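Mustesley Small Items Set: Data Card

Summary
The set holds 656 demonstrations of sorting small household articles, recorded with hand-held grippers in 37 homes. It accompanies the Msimang study of how policies trained in one home perform in another.

Tasks
Each demonstration covers one sorting task. Jewelry tasks were recorded on beds and other soft surfaces. 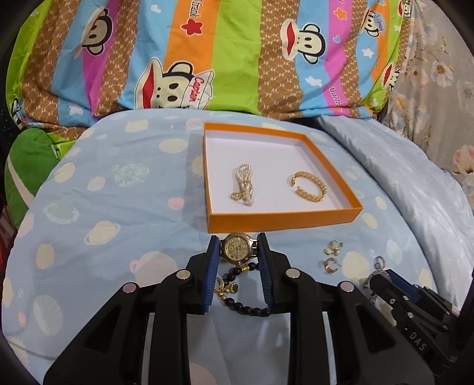 Chains and bracelets proved harder for the trained policy than rigid items of similar size. Results are reported separately for the two groups. Each policy was tested in 20 trials per item, in homes left out of training.

Limits
Lighting was not controlled. Grip force was not recorded.

Maintainers
Nermin Duman and Taner Demirtaş. Corrections are accepted until June.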